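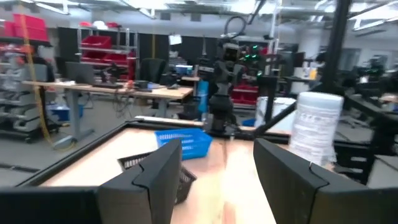

Kragh, October

Budget requests are due at the end of the month, so I spent most of the past two weeks on a spreadsheet and very little on the arms. I said last time that I would write up how we plan equipment purchases, and now is a good time because I have all the numbers open in another window.

We are a small lab. We work on tabletop tasks with two-finger grippers: picking things up, putting things in baskets, moving things from one container to another. The baskets on the table come from ordinary household shops, and so does nearly everything else we ask the arms to handle. That part of the budget is so small that I used to leave it out. I don't anymore. A blue plastic basket and a brown woven one behave very differently when a finger goes over the rim, and if you want variety you end up buying a lot of cheap things. Last year the cheap things added up to $819, all of it taken from the line for cables.

So the first change this year is a line called "objects and containers." It has its own amount and one person approves it.

The second item is fingers. I had planned to buy spares from Jikix, which quoted us $168 a pair with a lead time I would call slow. Kragh has a machine shop across the river that can cut plates from our drawings for less, but they want a minimum order, and I don't like ordering a big batch of a shape we may change by spring. For now I have put in two pairs from Jikix. If the shape is still the same in March we'll go to the shop.

Spare fingers are the kind of thing people argue about in budget meetings. They look like a luxury until one gets bent, and then an expensive arm sits still for the lack of a small piece of metal. I don't have a formula for it. I look at what we replaced last year, add one, and move on.

Wrist cameras are next. We had a choice between the Grillel module and the older Korkix one. The Grillel is sharper and costs more. The Korkix has a wider view, and when I look at wrist footage I mostly care whether I can see both fingers and a decent stretch of table between them. We are staying with the Korkix. I asked for one spare, plus a spare cable, because on our setup the cable goes before the camera does.

Cables deserve their own paragraph. We have black cables under the desk that I could not trace if you paid me, and a coiled one by the far arm that gets in the way more than I'd like. I priced out proper cable management for the whole room: trays, sleeves, labels, a few arms to hold things up. It came to more than I expected and I cut it in half. The table gets done this year. The desk can wait.

Storage I took off the list completely. We already have red bins on nearly every shelf in the room, and parts drawers on top of that. Every year somebody asks for more bins, and every year I think the problem is what we keep in them. There are brackets in there for an arm we sold. I'd like to spend an afternoon throwing things out before spending anything on places to put them.

The big question was whether to ask for another arm. I went back and forth on this. The case for it is simple enough, since one more station would let two people work without waiting on each other. The case against is everything that comes with it: a table with a solid frame, mounts, a computer, a monitor, power, floor space, and the hours to set it up. When I added those in, the arm itself was just over half the total. I have seen labs buy the arm with this year's money and then wait for next year's to buy the table.

I decided to leave it out and ask for service on the ones we have. It's a dull request and it will probably go through without much discussion. I also moved some money to a reserve line, which our finance office doesn't like, so I labeled it "repairs" and wrote a short note about what repairs cost us last year.

A few smaller things made the list as well:

- a second emergency stop for the desk side
- disinfecting wipes, which we run through quickly
- bolts in the two sizes we always run out of
- a better chair, my own request, ranked last

The sheet goes in next week. I expect questions on the camera spare and the reserve, and I have a paragraph ready for each. Once I hear back I'll post the final list with what got cut.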